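Speaker notes, fan history evening, 12/23/20
Faustine Moulin

Greet people. Say slowly: tonight I speak about the Clasik Order, the villain group of the Ramalar series. Please ask questions at the end, my English is better when I am not interrupted.

Begin with the founding. The Order was created by the clockmaker Courtois in the city of Plovton, in the year 785 of the story calendar. He told his followers that time can be stored in metal and given back to the dead. In the first book we do not know if he believes it himself.

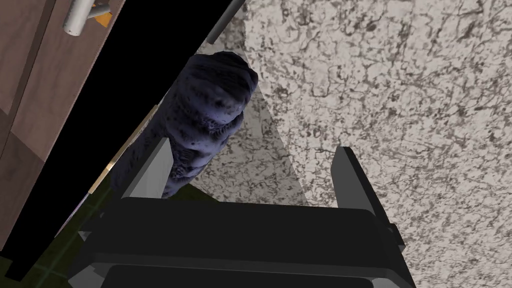 Explain the three ranks: Listeners, Winders, Keepers. A Listener must stay silent for 20 days. Read the short passage from chapter two, only the first half.

Next, the siege. The book says 3000 people lived in Plovton before it, and 484 after. Many fans think these numbers are a mistake of the translator. I compared both editions and the numbers are the same. Pause here.

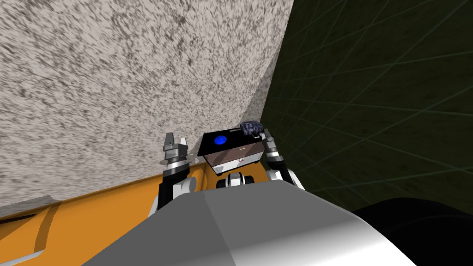 Slide 2. Two robot arms above an orange surface, simulated view.

Now Courtois after the siege. In the comic he dies on the bridge. In the game he escapes and takes another name. I prefer the game, but I should say this is only my opinion.

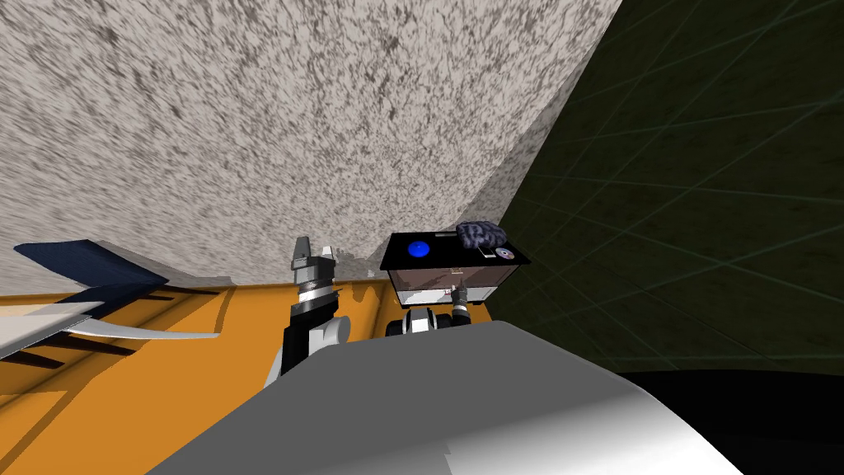 If there is time, talk about the song of the Winders. Do not sing it. Mention that the last verse appears only in the July reprint, and that it changes who betrayed the Order.

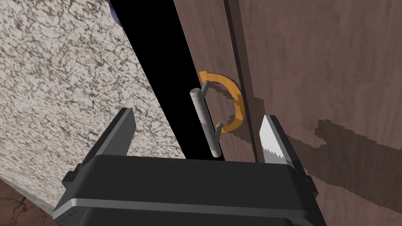 Slide 4. Door handle between the gripper fingers, simulated view.

Last part: is the Order really gone? Remind them of the bell in the final chapter. Then questions. Water is under the desk.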